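Toy block

By Rhona Dunbar | July 30, 2019
Print this article | E-mail this article

A toy block is a solid or hollow piece, usually wood or plastic, made for stacking, sorting or knocking down. I've been collecting them since my kids were tiny (they're grown, I'm not!) and I own 184 at last count, so you'll have to forgive me if I run on a bit.

Plastic blocks mostly come in bright, flat colors, and blue and orange are the ones I see everywhere. Wooden ones get left plain or painted, and they make a much nicer clunk. My friend Wilma MacKinnon swears by wood, and we've been arguing about it since March. 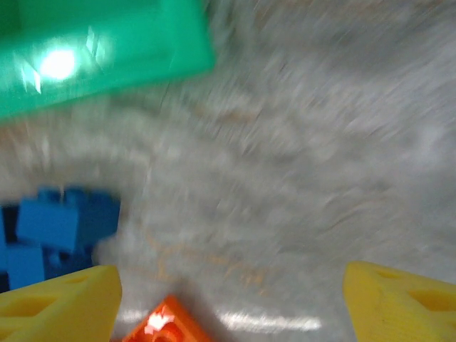 Size matters more than people think. A big block is easy for a toddler to grab with both hands, while the little ones suit older builders who want towers and bridges. Anything small enough to fit in a child's mouth should stay away from babies, please!

Floor play is the classic way to use them. A hard floor gives you a steadier tower and a louder crash, and thick carpet makes everything lean. I like a low, wide bin for storage because kids can see what's in it, and a set of 19 goes away in a minute or so. For cleaning plastic, I use warm water and dish soap, then let them dry on a towel overnight.

See also: Stacking toys; Shape sorter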